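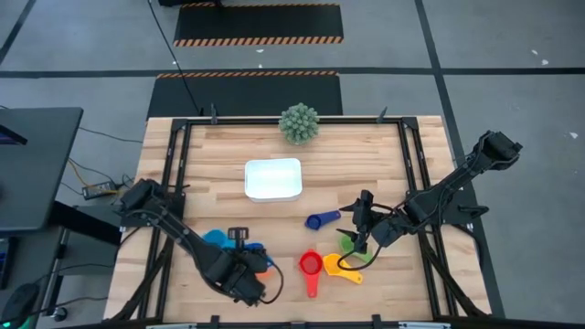
Measuring cups, a tray and a little green plant on a butcher-block top.

How to sew an envelope-back cushion cover (no zipper, no buttons)

Quick one. I get asked for this after every batch, so I'm writing it down once and linking to it from now on. Straight seams only. If your machine goes forward and back you're fine.

Makes one cover for an 18 inch square insert. Other sizes at the bottom.

What you need

Half a yard of medium weight cotton, 54 inches wide or wider. Quilting cotton is only 44 or so inches wide and you'll have to cut the backs from a second strip, so buy a full yard.
Matching thread. All-purpose polyester. I buy the 1,000 yard spools and they last me a good while.
18 inch insert. Feather or poly, up to you.
Pins or clips, scissors, ruler, iron, chalk.

The fabric in my last batch was the Barasa slub cotton in the rust color, with Prasine on the backs. Prasine is the thinner of the two and it frays like mad. See step 5.

Before you cut

Wash it. Dry it the way you'll dry the finished cover. Barasa shrank a full inch on me over a half yard and I had already cut four fronts. Four! They're doll pillows now.

Iron it flat while it's still a bit damp. Don't skip this, wrinkles make crooked pieces.

Step 1. Cut the front

One square, 18 by 18. Yes, the same size as the insert. The seam allowance makes the cover come out smaller and that's what gives you a plump cushion. If you like a looser look, cut 19 by 19 and add the same inch to the backs.

Step 2. Cut the backs

Two pieces, each 18 wide by 13 tall. Stripes or a print with a direction — check which way is up before you cut. On both backs. I still get this wrong.

Step 3. Hem the backs

Take one back piece. Pick one of the 18 inch edges. Fold it half an inch to the wrong side, press. Fold again half an inch, press. Pin, stitch close to the inside fold. Same on the other piece.

You should have two pieces 18 wide by 12 tall, one clean edge on each.
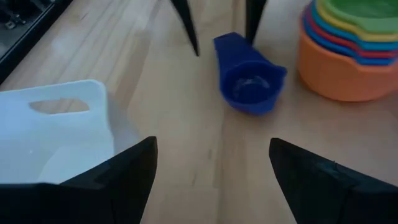

Step 4. Layer it up

Front piece down on the table, right side up. First back piece on top, right side down, raw edges lined up with the top edge of the front. Hemmed edge lands past the middle. Second back piece, right side down, raw edges lined up with the bottom. The two backs overlap by six inches.

Pin all the way round. Extra pins where the hems cross the sides, thats where it shifts.

If one back piece is going to show on top once it's turned, it's the one you put down first. Matters if your hems are different colors, otherwise ignore.

Step 5. Sew round

Half inch seam, all four sides. Start in the middle of the bottom edge, never at a corner. Backstitch over the spots where the hems cross, two or three times. Those take all the strain when you stuff the insert in.

At the corners, needle down, foot up, turn, foot down, carry on.

Then zigzag the raw edges. With Prasine I do it twice. The second pass looks messy and you won't see it.

Step 6. Corners and turning

Snip across each corner, close to the stitching but not through it. Turn through the opening. Poke the corners out with something blunt. I use a chopstick. Scissors will go straight through, ask me how I know.

Want to avoid dog ears? Taper the corners a little before you sew. Chalk a line that starts four inches from the corner and comes in a quarter inch at the point. Stitch on the line. Looks odd flat, looks right stuffed.

Press the whole thing. Put the insert in, one side at a time, and push it into the corners with your fist.

Other sizes

16 inch insert: front 16 by 16, backs 16 by 12
20 inch insert: front 20 by 20, backs 20 by 14
22 inch insert: front 22 by 22, backs 22 by 15

Same method for all of them.

Adding a flange or trim

Piping goes on the front piece before step 4, raw edges together, zipper foot. Pom poms the same, with the poms pointing in to the center. The Lisadum cotton fringe works too but it's bulky at the corners, so round them off with a saucer first. Tassels I sew on by hand after.

Problems

Back gapes open. Overlap is too small or the insert is too big. Cut the backs an inch taller next time, or add a snap in the middle of the opening.

Seams pucker. Tension too tight, or a blunt needle. Change the needle first. Size 80 for Prasine, 90 for Barasa.

Cover looks saggy. Go up one insert size. A 20 in an 18 cover is normal, lots of shops do it.

Hem is wavy. You pulled the fabric thru. Let the machine feed it and press with steam after.

Washing: inside out, cold, insert removed. Line dry if there's trim on it.

Zipper version is coming in December, once the Sernex order shows up with my zippers.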